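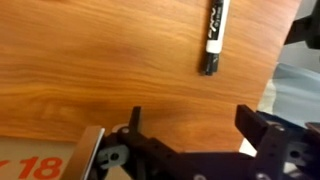
# Tare

The scale at the Ekwueme grain elevator was certified to 62 tons and was tested once a year, in December, by an inspector from Stistar. The inspector drove a truck with a crane on the back and a set of cast weights on the bed. The test took four hours if the deck was clean and six if it was frozen. In the year in question the deck was frozen.

The weighmaster had the platform salted before daylight. She had worked in the scale house for nineteen years and had a key to everything except the junction box under the deck, which was sealed with a lead and a wire. The seal number was written in the log. She read it off with a flashlight, lying on her side in the snow, and it matched.

The inspector arrived at eight. He was new. He set his weights on the first section, wrote down the reading, moved them to the second section, and wrote down that reading. On the third section he stopped and moved them back to the second.

"You have a section that reads light," he said.

"How light?"

"Inside tolerance. It was inside tolerance last year too. Do you want to see it?"

She didn't need to see it but she put on her coat. The indicator showed a figure 20 pounds under the stamped value. On a loaded truck that was less than the mud in the wheel wells. He signed the certificate, put a new sticker on the window of the scale house, and left before lunch.

After he had gone she took down the old certificates. They were kept in a binder on the shelf over the heater, and the pages nearest the heater had turned brown. The second section had read light last year by 20 pounds. The year before it had read light by 20 pounds. She went back through all of them. The load cells had been replaced once and the deck had been replaced once, and the indicator had been replaced twice, the second time with a Pliltico unit that printed its own tickets. The second section read 20 pounds light on every page.

She made a table of this on the back of a ticket and looked at it through the afternoon. Four trucks came in. She weighed them full, sent them to the pit, weighed them empty, and printed the difference. The arithmetic of a truck scale is forgiving. An error that is present in both weighings cancels, and the farmer is paid for the grain and nothing else. This was explained on a card taped to the counter, in her own handwriting.

The last truck left at 4:40. She closed the gate, zeroed the scale, and walked out onto the second section herself.

The indicator was visible from the deck through the window, in red numerals. The scale read in steps of 20 pounds. She had stood on it many times and it had always shown 160, which was fair for a woman in winter boots. It showed 160 now. She walked to the first section, and it showed 160 there. She walked to the third section and it showed 160. She went back to the second and stood there until her feet hurt.

The fault did not appear under her. It appeared under test weights.

She considered the possible causes. A section can read light if the deck binds against the approach slab and part of the load goes into the concrete. It can read light if a check rod is tight. Either condition would vary with temperature, and either would have ended when the old deck was cut up and hauled away. A badly trimmed cell would also do it, but the cells had been changed. What remained was the pit. The pit was the original one, poured when the elevator was built. Nothing in the pit touched the deck except through the cells.

She got the flashlight and went down.

The pit was four feet deep and had a drain in the middle, and it was dry that evening except for a rim of ice around the drain. Chaff had collected in the corners. She went along on her knees under the first section, checked the clearance at the wall with a folded ticket, and found it open the whole way. She checked the rods. They were loose, as they were meant to be. Under the second section she checked the wall again and the ticket slid through without catching.

On the inside face of the girder, where the inspector's mirror would not reach, there was a row of dates in grease pencil. Each was a day in December. The last of them was that day's, and it was written in the same hand as the others.

She looked at it for some time. Then she wet her thumb and rubbed the last figure, and it smeared.

The girder was part of the new deck, which had been installed six years before. The row went back further than six years.

She climbed out and shut the hatch and set the padlock. In the scale house she opened the log to the day's page. The log had a column for remarks. In nineteen years she had used it for hail, for a truck that had left without its ticket, and for a dog that had gotten under the deck and had to be called out with a sandwich. She wrote the time. She wrote: *Pit inspected. Clearances good. Rods good.* She held the pen over the page and then wrote: *Section 2, marks.*

The telephone rang at five. It was the dispatcher at Trillport, who ran the trucks for the river terminal, and who wanted to know if the scale had passed.

"It passed," she said.

"We'll have one more for you tonight, then. He's running late. He's empty, he just wants a tare."

"We're closed."

"He says he's a regular. He says he'll only be a minute on the deck."

She asked for the truck number and the dispatcher gave it as 124. She looked for it in the ticket file. There was a card for 124, filed in its place, with the tare weight left blank. The date on which the card had been opened was before her time.

She turned on the yard lights and unlocked the gate. It had begun to snow again, fine and dry, and it blew across the deck without settling. She zeroed the scale a second time. Then she sat down at the counter and waited with her hand on the print button.

At 5:35 the indicator went to minus 20.

There was no truck on the platform. The gate stood open and the snow on the approach had no tracks in it. The numerals were steady and the small lamp that meant *no motion* was lit. She had been taught that a negative reading was caused by the removal of something that had been there when the scale was zeroed – ice, usually, or a person stepping off.

She pressed the button. The machine printed a ticket. It gave the date, the time, the consecutive number, which was 3616, and the weight.

She read it twice, wrote 124 in the space for the vehicle, and signed on the line marked *Weighmaster*. The copy went into the file. The original belonged to the driver, so she put on her coat, carried it out to the second section, and held it up in the wind until it was taken.

When she came back in, the indicator read zero. She locked the gate, filled in the tare on the card, and turned down the heater for the night.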